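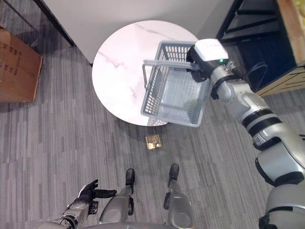 Learning to cook my neighbor's soup (slowly)

Friday, May 22, 2020

I have now made the same soup 11 times and I think I'm finally allowed to write about it.

Some background for those of you who are new. When we moved into the apartment on Damau Street, the first person to knock on our door was Sunee Ongart from across the hall, holding a pot with a dish towel tied around the lid. I figured it was a welcome-to-the-building kind of thing and that I'd return the pot, say thank you, and we'd nod at each other by the mailboxes for the next few years. Instead I ate two bowls standing up at the counter, knocked on her door with the pot still unwashed (sorry, Sunee) and asked her how she did it.

She said, "It's just chicken soup."

It is not just chicken soup! It's clear and gold and a little sour, with rice at the bottom and a pile of fried garlic on top, and something in the background that I couldn't place for months. I grew up on my dad's chicken soup, which I love, and which comes mostly from a box. So I had a long way to go.

The first problem was that Sunee doesn't measure anything. I went over in January with a notebook and a pen like a kid on a school trip, and wrote down what she said, word for word. I still have the page. It says: "Enough water. Ginger, like this. Garlic, more. Fish sauce until it smells right, then one more." I asked what one more meant. One more what? She tipped the bottle again, for the same length of time as before, and looked at me as if that settled it.

I went home and made something that tasted like a hot ginger drink with a chicken in it. My husband Junaid was very kind and had seconds, and then I heard him making toast at ten o'clock at night.

Attempts two through five I'm going to skip over. One of them involved a lid and a phone call and the bottom of my good pot, and I don't want to talk about it. But somewhere in there I worked out a few things, so let me put them down before I forget.

Start with cold water. I'd always dropped the chicken into boiling water because I was hungry and it felt faster. Sunee puts thighs, bone in, into cold water and brings it up so slowly that you could go fold all your laundry in the meantime. Gray foam comes up and you skim it off with a spoon. Then you keep skimming. My soup was cloudy for weeks and I was blaming the rice.

Smash the ginger, don't slice it. She hits it once with the flat of the knife and throws it in, skin and all. I'd been peeling mine with a teaspoon like I saw in a video, very proud of myself, getting these perfect little coins. The smashed stuff gives you so much more.

The garlic gets its own pan. Slice it thin, put it in oil that isn't hot yet, turn the heat on low and stay there. Stay there! It goes from pale to perfect to trash in the time it takes to read a text message. You want to scoop it out when it still looks a shade too light, and it'll keep going on the paper towel. Save the oil. A spoonful of that over the top of the bowl is probably half of why I fell in love with this soup in the first place.

And the mystery flavor was cilantro roots. I'd been buying cilantro my whole life and never once seen the roots, because the supermarket chops them off. Sunee gets hers from her friend Buppha Suksawat, who grows it in tubs on her balcony, along with long beans and a chili plant that's taller than I am. Buppha gave me a bunch in a wet newspaper and told me to scrub them well and pound them with white pepper. I did it that same night and Junaid came out of the bedroom and said "oh, that's it," before I'd even served it. That was number eight.

If you can't find roots, the bottom few inches of the stems will get you most of the way. I've done that twice when Buppha was out of them and it was fine. Maybe a little flatter. Use more than you think.

The sour part is lime, squeezed in the bowl and never in the pot. I asked about tamarind and Sunee said her sister does it that way, in a tone that told me not to ask again.

So anyway, last Sunday I made number 11, packed some up and carried it across the hall. I'd fried the garlic fresh and put it in a separate jar so it wouldn't go soft, which I was pretty pleased about. She took the pot, shut the door (we're all still keeping our distance over here) and I went home and waited. I'm a grown woman and I sat on the arm of my couch staring at my phone.

Twenty minutes later I got a message. "Good. Next time more fish sauce."

I screamed. Junaid thought something had happened. Something had happened! She said good!

I'm going to try writing this up as a proper recipe with amounts in it, since a few of you asked after my last post, but I want to make it a couple more times with the kitchen scale out. Every time I try to weigh things I end up cooking differently, a bit stiff, and the soup knows. For the rice I can tell you that day-old is better, and that you should put it in the bowl and ladle the soup over. If you leave it in the pot it drinks up everything and you wake up to porridge. Which is also a nice breakfast, with an egg, but it's not what we're doing.

Ivone, I saw your comment about using turkey wings and I'm very curious. Do you skim those the same way? And do they need longer? I have a pack in the freezer from before all this and I keep moving it around to get at the peas.

Next week is either the recipe or the long beans, depending on how Buppha's balcony is doing.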